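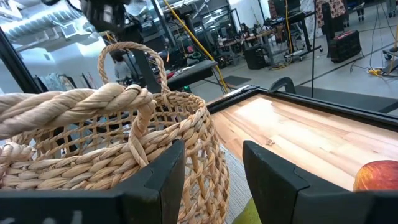

Words by Nele Tiedemann | Home Robots | Tuesday, 5 min read

How to try your robot arm on the fruit basket chore

People keep asking me whether a machine can tidy up the kitchen yet. Sort of! Putting fruit in a basket is a lovely first test, so have a go at it this way.

1. Pick a big basket with a proper loop handle. An open weave like this one is pretty, but fingertips can snag in the gaps, so go slowly near the sides.

2. Put one apple on the table, well clear of the rim. Just the one! I got greedy with a whole bowlful in February and spent the evening picking pears off the carpet.

3. Bring the gripper in from above, close it gently, lift, and only then move across. My Mellent arm likes a pause of around 5 seconds before it lets go.

4. Do it again, lots. I ran 42 goes before I changed anything, and wrote down every miss (bruises too).

5. Now shift the basket a hand's width and start over. Mine went to pieces at this point, and I gather the Dasto crowd in Ustville had the same trouble.

So would I hand over the chore? Not yet, I'm quicker. Next week I'm trying lemons.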